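Home | Topics | Ask | Members | Log in

Cleaning a padded leather headboard

Posted by Colleen Arsenault, 26 August 2025

I let out a small flat in Tristley and the headboard has a cream leather panel with a dull patch where people lean their heads. I have tried a damp cloth and it made no difference. The fabric border is fine. Is there something I can use on the leather without taking the colour off? A replacement from Kowalchuk is 269 pounds and I would like to avoid that.

Chantal Desjardins
The patch is hair and skin oil. Use a proper leather cleaner on a soft white cloth, and test it low down behind the pillow first. Wipe the whole panel, seam to seam, or you will get a tide mark. Leave it a day and do it again if needed. Keep the cleaner off the border, as textured fabric holds on to it. 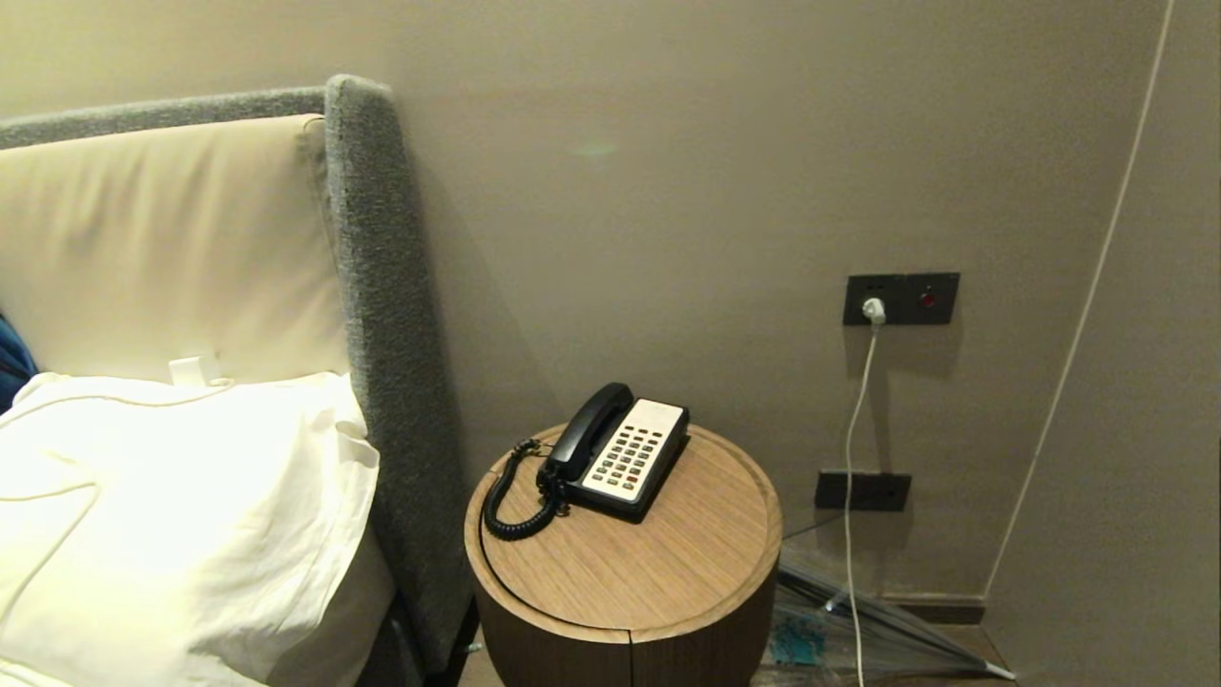
Cream panel with grey fabric border

Don't use baby wipes or washing-up liquid. I did in February and the finish went sticky. Leather cream goes on last, very thinly, and wants 14 hours before you put the pillows back.

Li-hua Fu
Just buy a washable cover. We have 2 and swap them over.

Margareta Bratu
Agree with Chantal. Check it is real leather, mine wasn't.

Contact us | Copyright Unmont Help | Back to top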